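Society Notes: The Mabaso Thanksgiving

If you were trying to park anywhere near the Matlala hall on the first Saturday of June, you have our sympathy. The Mabaso family was giving thanks, and when the Mabasos give thanks they need both sides of the street.

The invitation said four in the afternoon. Experienced guests read this as five. Very experienced guests, the kind who have been attending Mabaso functions since the old man's sixtieth, had lunch first, took a nap, and arrived at twenty to six in time to see the family come in. Your correspondent was there at four sharp with a man testing a microphone. He said "one, two" to me for the better part of an hour. I've had worse conversations at these things.

The occasion was Karabo Mabaso's return to health after a long winter and a new hip. She had let it be known that she wanted something small. There was a marquee beside the hall for the people who wouldn't fit in the hall, and a second, smaller marquee for the people who were offended at being put in the first one. By the time the choir had found its note, both were full.

Karabo came in on her own two feet, without the cane, which her eldest grandson carried behind her on a cushion. I had assumed this was a joke until I saw his face. She wore plum lace with a silver wrap and a hat that I can only describe as well attended. The daughters were in silver, the daughters-in-law in plum, and the cousins in whatever the tailor had left, which was mostly a kind of mauve. A few of the cousins had views on the mauve. I heard them in the line for the restroom and again in the line for the food.

The service part of the afternoon ran long. The pastor took his text from Ruth and stayed with it. There were 7 speakers on the printed program and 8 at the lectern, the extra being an uncle from Matberg who hadn't been asked and who gave easily the best speech of the day. He told the one about Karabo driving a borrowed truck to her own engagement party with the groom in the back holding down the refrigerator. She shook her head all the way through it and corrected him on the color of the truck.

Her sister-in-law, Palesa Xaba, was mistress of ceremonies, and I would like to see her put in charge of more things. Airports, possibly. She stood at the front in dark green with a little brass bell and rang it at anyone who passed the three-minute mark. The member for the district got the bell twice. He is a tall man with a big voice, and he sat down like a boy who has been caught with the cookies.

"You can finish it at your own party, sir," she told him, and the back marquee applauded.

Dinner was by Litard, who did the Clokov wedding last year and have been dining out on it ever since, if a caterer can be said to dine out. The lamb was very good. The rice was very good. The small things on sticks were gone before they got past the second row, and there's a table of retired schoolteachers who know exactly where they went. I have promised to name no names, and in exchange I was given two of the small things on sticks.

Let us speak briefly of the cake. It was built in tiers to look like the house in Matberg where Karabo was born, with a porch, a water tank, and a sugar goat. There was some feeling in the family that the goat was too large for the house. There was further feeling, among those who remembered the goat, that it wasn't large enough. Karabo settled the matter by cutting its head off and handing it to the nearest child.

Gifts were discouraged on the invitation, in italics, and filled a long table by the door anyway. The family had asked that guests give to the clinic roof fund instead, and most people took the careful course and did both. Palesa announced the total at half past eight – 3,000 from the hall alone, with the marquees still to come – and then rang the bell at herself.

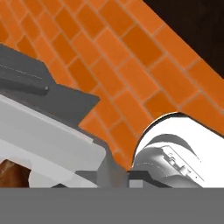
After that came the dancing, which began politely. The first number was meant for Karabo and her brothers, a slow one, with the doctor watching from a chair near the front and plainly regretting that he'd accepted the invitation. She did the slow one. She then did the fast one. By the third she had given her hat to the doctor to hold, and he held it in both hands for the rest of the evening and was still holding it when I went to find my coat.

The band deserves a line. They had been booked until ten and told that ten meant ten. At ten they packed up the drums, and at ten past they unpacked them again, Karabo having walked over and had a word with the bass player's mother.

A few items for the record. The pair of gray gloves left on the piano is with the church office. Whoever went home in the wrong navy overcoat has somebody's reading glasses and half a roll of peppermints in the left pocket, and he would like the peppermints back too. The mauve cousins have asked me to say that the color was officially called "dusk."

The family also wishes to thank the neighbors across from the hall for their patience, in particular the household that couldn't get its own car out and ended up coming in for dinner. They were seated with the uncle from Matberg and are said to be going to visit him in the spring.

As for Karabo, I caught her at the door on my way out and asked how the hip was holding up. She said the hip was fine and her shoes were the problem. She also said that next year, for the birthday, she is thinking of something small. Palesa, standing behind her with a plate of lamb wrapped in foil, has already booked the hall.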